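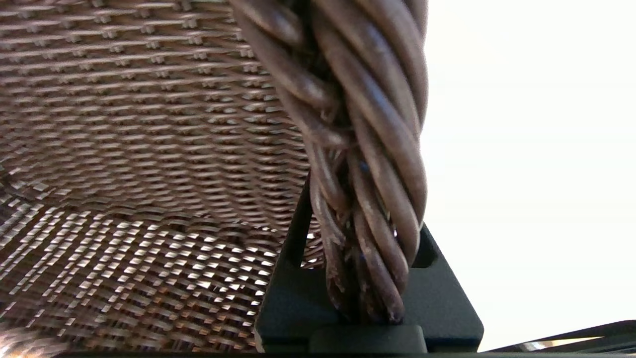
The Grinico at the braid, October. From the wrist camera.

I kept that one. Out of all the pictures from the week we tested grippers on my grandmother's chair, it's the only one I kept, and I couldn't tell you what I wanted it for.

So, the chair. Usa Tanasarn needed something awkward. She'd had enough of blocks and cups, she said, any gripper can look good with a cup, and did I own anything ugly? I did! It had come to me with the apartment, brown resin wicker, a fat braid twisted like rope and all scuffed tan down at the frayed end. I carried it up to the lab myself and banged both elbows on the stairs.

We had two grippers to choose between and money for one. The Cheon went first. It was the pretty one, Tõnu's favorite, and it cost 800 more, and he'd already written half the order. It closed on the braid, slid off, closed again, slid off again. Tõnu said the lighting was bad. Then he said the chair was bad.

"Your grandmother sat in this?" he said.

"Every evening."

"Hm," he said, and turned the force up to 11.

It chipped. Just a little flake, on the floor by my shoe. I picked it up and put it in my pocket and went to get coffee, and stood by the machine a good long while without pushing the button.

When I got back Usa had the Grinico on. Gray, blocky, looked like a stapler. She didn't say anything to me, she just moved the force down to nine and slid the keyboard over so I could run it.

I watched it on the monitor. You get so close with that wrist camera - all those little windows in the weave with the light pouring through, and the braid coming down, bigger than I'd ever seen it. I used to pick at that end when I was six. I got yelled at for it.

I lowered the arm. I closed the fingers.

"Well?" Tõnu called from his desk.

"Give me a minute," I said.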